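이 사이트는 이용 편의를 위해 쿠키를 사용합니다. 계속 열람하시면 쿠키 사용에 동의하신 것으로 간주합니다. [동의] [설정]

분류: 작업일지 > 목재 도장 > 외부 데크

작업일지 10월, 일요일

전일 세척한 북측 데크의 도장 전 처리 및 반투명 오일스테인 시험 도포를 진행함. 대상 부재는 기존 방부목 상판과 난간 상부재이며, 난간 동자는 이번 회차에서 제외함. 사용 도료는 Limeo 반투명 스테인(색상: 짙은 참나무색), 비교용 도료는 Wela 수성 스테인으로 함. 두 제품 모두 제조사 설명서를 출력하여 작업대에 비치하였고, 본 일지의 내용과 설명서가 상충하는 경우 설명서를 따름.

1. 함수율 확인

오전 8시 측정 개시. 핀식 측정기를 사용하였으며 상판은 판재 중앙과 양 끝, 난간은 상면만 측정함. 처마 아래쪽은 양호하나 배수구 옆 판재 두 장이 기준치를 넘음. 해당 판재는 금일 도포 대상에서 제외하고 청색 테이프로 표시함. 지난번에는 이 구역을 함께 칠했다가 겨울을 지나며 도막이 들뜬 바 있음. 측정기 핀 자국은 연마 시 제거되므로 별도 처리하지 않음.

상대습도는 67%. 설명서상 상한인 85%에는 미치지 않으나 오후에 구름이 들어올 것으로 예보되어 도포 순서를 북쪽 끝부터로 변경함.

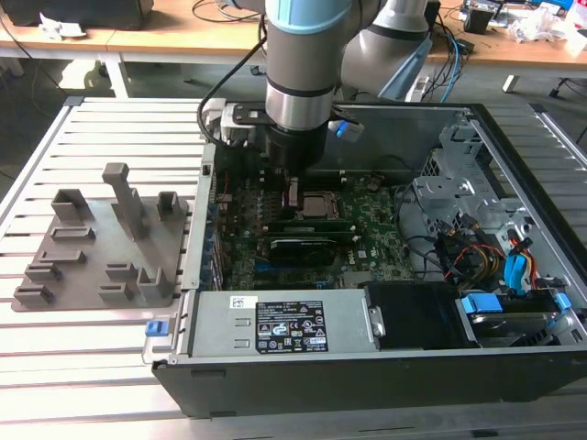 연마는 80번 사포로 결 방향 1회, 이후 100번으로 마감함. 더 고운 사포를 쓰면 표면이 지나치게 막혀 스테인 흡수가 고르지 않음. 작년 시험편에서 150번까지 올린 쪽은 색이 눈에 띄게 옅게 나왔음. 난간 상부재는 모서리를 약간 둥글려 둘 것. 각이 선 모서리는 도료가 얇게 남아 가장 먼저 벗겨짐.

분진은 송풍기로 1차 제거 후 마른 걸레로 닦음. 판재 틈새의 낙엽 부스러기는 퍼티칼로 긁어냄. 이 작업에 예상보다 시간이 걸려 오전 중 도포를 시작하지 못함. 다음 회차부터는 틈새 청소를 세척 당일에 마칠 것.

2. 시험 도포

폐목 상판을 네 구획으로 나누어 아래와 같이 도포함.

가 구획: Limeo, 붓 도포 1회, 닦아내기 있음
나 구획: Limeo, 붓 도포 1회, 닦아내기 없음
다 구획: Limeo, 분무 후 붓으로 문지름
라 구획: Wela, 붓 도포 2회

분무는 에어리스 방식, 부채꼴 팁을 사용함. 원뿔형 팁은 가장자리 날림이 심하여 사용하지 않음. 기계 압력은 2,000psi로 시작하였으나 나무 표면에서 튀는 양이 많아 무늬가 끊기지 않는 범위에서 조금씩 낮춤. 최종 압력은 게이지 눈금이 흔들려 정확히 읽지 못하였으므로 기록하지 않음. 게이지 점검 필요. 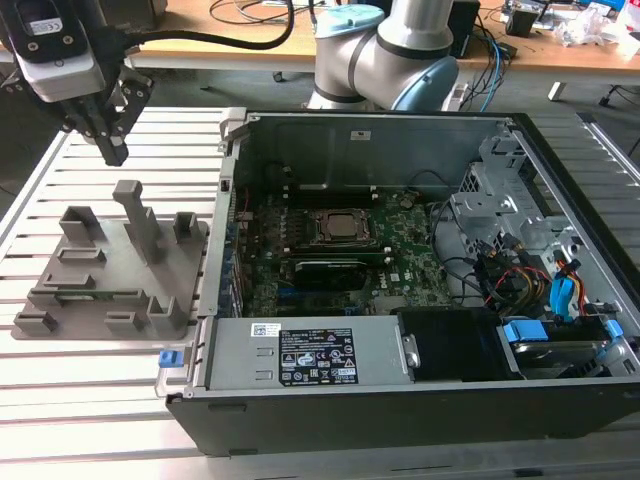

나 구획은 두 시간이 지난 시점에도 끈적임이 남음. 여분을 닦지 않은 탓으로 판단하며, 설명서에도 도포 후 15분 내 닦아내도록 되어 있음. 가 구획은 색이 고르고 결이 잘 드러남. 다 구획은 가 구획과 색 차이가 거의 없으나 옹이 주변에 얼룩이 생김. 옹이 부위는 분무 직후 붓을 한 번 더 돌려야 할 것으로 보임.

라 구획은 건조가 빠르고 냄새가 적음. 다만 2회차 도포에서 겹친 자국이 뚜렷하게 남음. 햇볕이 드는 상판에는 부적합하다는 의견이며, 그늘진 벽체용으로는 재검토할 만함.

3. 본 도포

시험 결과에 따라 가 구획 방식을 채택함. 오후 1시 30분 착수. 판재 두세 장씩 묶어 끝에서 끝까지 한 번에 칠하고, 중간에서 멈추지 않도록 함. 붓은 Orthorpe 천연모 100mm를 사용함. 모 빠짐이 초반에 다소 있었으나 곧 줄어듦. 자루가 굵어 장시간 작업 시 손목에 부담이 있음.

도료는 개봉 후 바닥까지 저어 섞고, 두 통을 큰 양동이에 합쳐 색을 맞춘 뒤 사용함. 작업 중에도 수시로 저을 것. 안료가 빨리 가라앉는 편이며, 네 번째 묶음에서 색이 옅어진 것은 젓지 않은 채 계속한 결과임. 해당 부분은 마르기 전에 한 번 더 칠하여 맞춤.

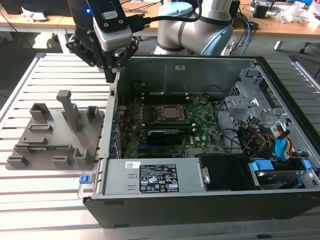 알루미늄 작업대 위에 눕혀 놓은 데스크톱 본체. 옆판이 분리되어 내부가 보임.

난간 상부재는 상판보다 먼저 칠하는 것이 원칙이나 금일은 순서가 바뀜. 그 결과 칠한 상판 위에 흘린 자국이 세 군데 생겨 즉시 닦아냄. 다음 회차 작업자는 반드시 난간, 상판, 계단 순으로 진행할 것.

배수구 옆 판재 두 장은 계획대로 제외함. 경계선에는 마스킹을 하지 않고 판재 이음매에서 끊음. 판재 중간에서 끊으면 추후 이어 칠할 때 자국이 남음.

4. 자재 및 비용

Limeo 추가분은 Chantharasri 자재상에 주문함. 데크 패드 및 교체용 사포를 포함하여 합계 377달러, 운임 별도. 같은 생산번호로 요청하였으나 재고 여부는 회신 대기 중. 번호가 다를 경우 기존 잔량과 섞어 쓰고, 섞은 비율을 통에 기재할 것.

Wela 잔여 도료는 밀봉하여 선반 아래 칸에 보관함. 얼지 않도록 외벽 쪽에는 두지 말 것.
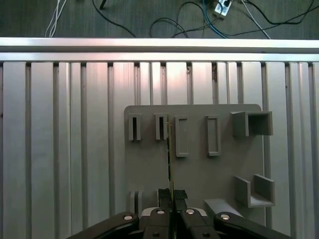 5. 정리 및 안전

오일스테인을 닦아낸 걸레는 뭉쳐 두면 자연발화 위험이 있으므로 전량 물에 담가 뚜껑 있는 금속통에 넣음. 펼쳐 말리는 방법도 가능하나 저녁 바람이 강하여 채택하지 않음. 붓은 미네랄 스피릿으로 2회 세척함. 분무기는 호스 내 잔류 도료를 회수한 후 세척액을 순환시키고 압력을 완전히 뺀 상태로 보관함. 팁 청소 시에는 반드시 방아쇠 잠금을 확인할 것.

데크 출입구 양쪽에 통행 금지 표지를 세움. 보행은 24시간, 가구 배치는 72시간 이후로 함.

6. 미결 사항

- 배수구 옆 판재 함수율 재측정
- 압력 게이지 점검 또는 교체
- 라 구획 시험편을 북측 벽에 걸어 두고 봄까지 변색 관찰
- 계단 디딤판 미끄럼 방지 첨가제 혼합 여부 결정. 설명서에 언급이 없어 제조사 문의 필요
- 난간 동자 도포 방식(붓 또는 장갑형 패드) 비교

오후 5시 40분 종료. 종료 시점 난간 상부재는 손에 묻어나지 않음. 상판 북쪽 끝은 약간의 끈적임이 있어 익일 오전 재확인 예정.

태그: 데크 스테인, 오일스테인, 에어리스 분무, 방부목, 함수율, 시험 도포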